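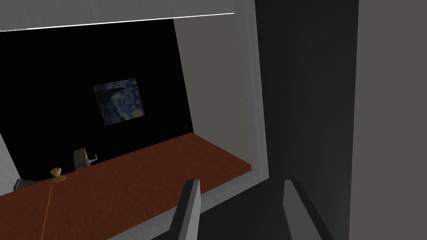
4. Results: what people keep, and where

4.1 The pull of the nearest shelf

We received usable storage diaries from 627 households in Nustholm and Gosevden, and they were a delight to read. People wrote far more than we asked for. Many filled the margins with sketches of their hall cupboards, arrows showing where the winter boots go in September, and long notes on which drawer sticks. The forms had been designed to take a few minutes a night, and a good number of them must have taken half an hour.

The strongest pattern is also the plainest. Things end up near the spot where they were last used, whatever the owner's plan for them. Scissors travel to the kitchen and stay there. Batteries gather by the television. In the older terraces of Nustholm, where most rooms have at least one built-in cupboard, the diaries show items moving between rooms less often than they do in the newer flats of Gosevden. We had expected the opposite, as the flats are smaller and everything is closer to hand.

Floor area does little to explain the difference. Two homes of nearly the same size could give very different diaries, and the number of people living there mattered more than the number of rooms. Households with young children moved things the most (no surprise to any parent on the team!), but they also found them again faster, and we think this is one of the more cheerful results of the whole study.

4.2 Doors, knobs and the habit of closing

A second group of questions dealt with cupboard doors. We held follow-up interviews in 98 of the homes, and asked people to talk us through an ordinary evening while standing in front of their main cupboard. The Plurach coding sheet, which sorts each action into one of seven types, worked very well for this. Two coders agreed on nearly all the clips, and where they didn't, the trouble was almost always with doors left half open.

Small knobs came up again and again. People with full hands like a long bar they can hook with a finger or an elbow, and several said they had given up closing any door with a small knob until the dishes were done. Others were fond of their knobs and had carried them from one house to the next. Colour came up too: pale doors were praised for making a narrow room feel wider, and blamed for showing every fingerprint.

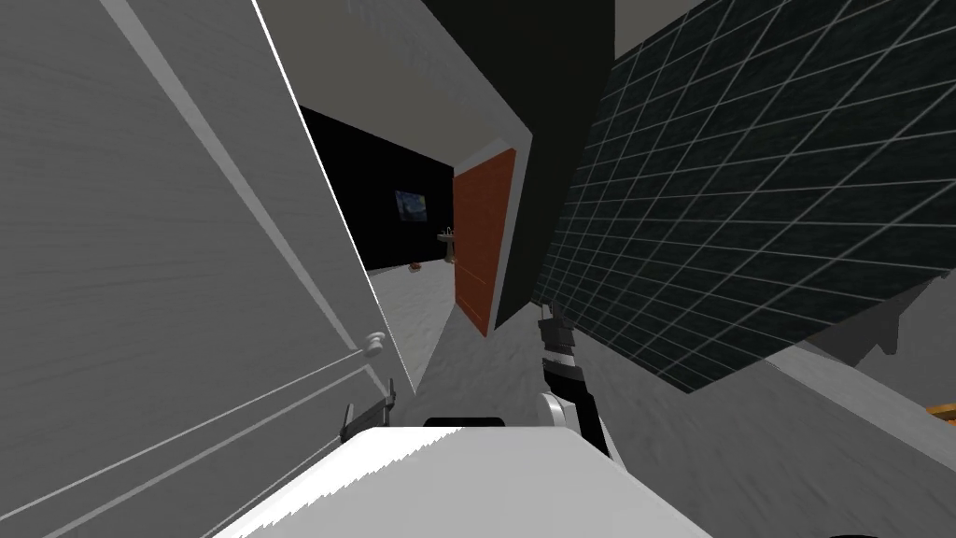 Figure 4. Pale panel door with raised ridges and a small round knob near one corner.

Closed doors did not mean tidy cupboards. On the Caruso clutter scale, homes where doors were usually shut scored much the same as homes where they were usually open. What changed was how people felt about the room. Those who shut their doors at night described the morning more warmly — one wrote that the kitchen "looks ready for me" — and this held in both towns. We would love to see the question taken up over a full year, with the holiday months included.

7 shares | 0 comments

This site uses cookies to remember your reading settings. Accept | Manage choices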